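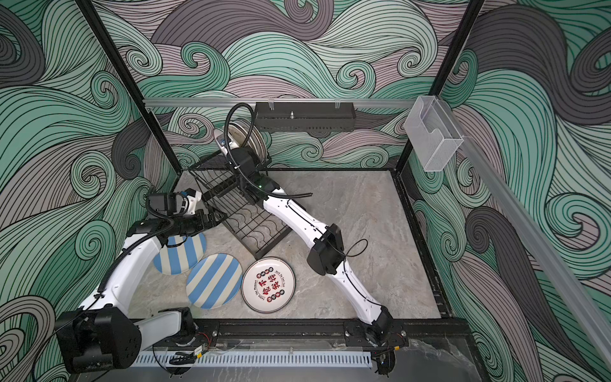

How far apart should plates sit in a drying rack? One slot per plate, with an empty slot after any plate that has a deep rim.

**Notes, dish drying session, Kuldale, Mar 9, 2023**

Slide 1. Title only. State the scope: plates, wire racks, air drying. Glassware is in the November session.

Slide 2. Rack on the counter.
- Wire rack, low slots at the base, taller slanted back.
- Plates go upright at the rear first. Work forward.
- Point out that the rack is set on the diagonal. Colour of the rack is irrelevant to the result.

Slide 3. Plates still out.
- Two striped, blue and cream, one overlapping the other. One white with red characters.
- Overlapped plates hold water between the faces. Separate them before racking.
- Printed face toward the back of the rack. Less contact between wire and print.

Slide 4. Filard trial.
- 233 plates, one rack model, same room.
- Single slot spacing against doubled-up plates. Doubled plates were still damp at the foot ring when the singles were put away.
- Do not quote drying times. Humidity was not logged.

Slide 5. Load.
- Our dinner plates average about 900 g. Check the rack's rating before filling the back row.
- Royer rack: back row bends if the front is empty. Show the sketch.

Slide 6. Counter surface.
- Tray under the rack on stone. Empty the tray at each load.
- Plilby asked about cloths. Answer: change daily.

Questions. Skip slide 7 if short of time.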